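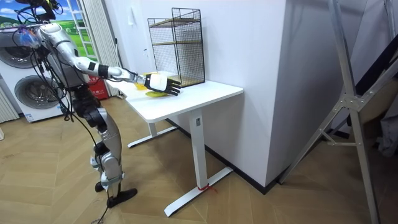

Setting up a small wire shelf on a table or desk

A wire-mesh shelf unit set on a white tabletop against a wall gives two extra storage levels without drilling. The notes that follow cover placement, loading, fruit storage and cleaning. They apply to open-sided units with removable or fixed wooden shelves, and with minor changes to all-wire units.

Position on the tabletop

Place the unit at the back of the surface, parallel to the wall. Leave a gap of 2 inches between the mesh and the wall so that a cloth can be passed behind it. Keep the space directly in front of the unit clear. It is the working area for loading and unloading, and anything parked there permanently will be knocked when a basket comes out.

On a standing desk with T-shaped legs, put the heavier load over or between the leg columns. The overhanging ends of the top flex more and transmit more movement when the height changes. Before raising or lowering the desk, remove anything round from the shelves. Check that nothing on the wall sits above the unit within the range of travel.

Leveling

Wire units are light and seldom stand square out of the box. Set the empty unit in place and press each top corner in turn. If one corner drops, identify the short foot and add a self-adhesive felt disk under it. Bumpers from the Drisine range are thin enough to be stacked in pairs. Repeat the test with the unit loaded, as the mesh settles slightly under weight.

Felt under all the feet also prevents black marks on a white top. Where marks are already present, a damp melamine sponge removes most of them. Test it first on the underside, because melamine dulls a gloss finish.

Shelf loading

Thin wooden shelves bow in the middle. As a working limit for boards of this kind, keep the upper shelf to 8 pounds and the lower to 20, spread over the full width. Put jars and tins low. Use the upper shelf for dry, light goods: tea, paper napkins, empty containers.

If a board has already bowed, turn it over and load it lightly for a month. A board that has cracked along the grain should be replaced. The Nutunmont hardware counter cuts thin stock to size; take the old board along as a pattern, and ask for the cut to be made slightly under so that the panel drops in without forcing the wires apart.

Fruit in the lower compartment

The lower compartment is the better location for fruit. It is shaded by the shelf above, and a piece that rolls out has a short distance to fall. Use a perforated plastic basket. Holes in the sides let moisture escape, and the plastic can be washed in the sink. 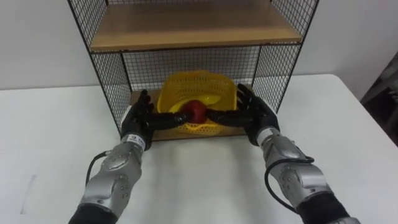 Tilt the basket slightly so that the opening faces the user. With a shelf directly overhead, a basket lying flat has to be pulled out each time, whereas a tilted one can be reached into from the front with both hands. A folded dishcloth under the rear edge is enough. Do not tilt so far that fruit rests against the rim.

Load a single layer. Apples stacked two deep bruise at the contact points, and a soft spot on the bottom piece goes unnoticed. When taking one out, hold it from both sides and lift. Dragging it along the perforations scuffs the skin.

Store apples apart from bananas and potatoes. Apples give off ethylene gas, which speeds ripening in the first and sprouting in the second. At room temperature, plan to use apples within 10 days. Any surplus belongs in the refrigerator drawer.

Small plates and loose items

Flat plates can be kept on the tabletop beside the unit, but a stack should not lean on the mesh. The wires are spot-welded and the joints fail under steady side pressure. For small loose items, use a shallow tray with a lip. The Yeon drawer trays fit most narrow shelves and do not slide on bare wood.

Cleaning

Mesh: brush with a dry paintbrush, working from top to bottom, then wipe with a cloth wrung out in warm water and dish soap. Dry immediately. Coated wire rusts first at chips and cut ends; touch these up with black enamel.

Wooden shelves: wipe along the grain and stand on edge to dry. Do not soak. Mineral oil applied in April and again in the fall keeps unfinished boards from drying out.

Plastic baskets: soak for 10 minutes, then scrub the holes with a bottle brush. Sticky residue from labels comes off with vegetable oil followed by soap. The citrus remover sold by Pakham also works, but rinse twice before putting food back.

Baseboard and floor: crumbs collect where the desk feet meet the floor. Use the crevice tool along the baseboard, and lift any cords clear first. On black baseboards, finish with a barely damp microfiber cloth, as ordinary cotton leaves visible lint.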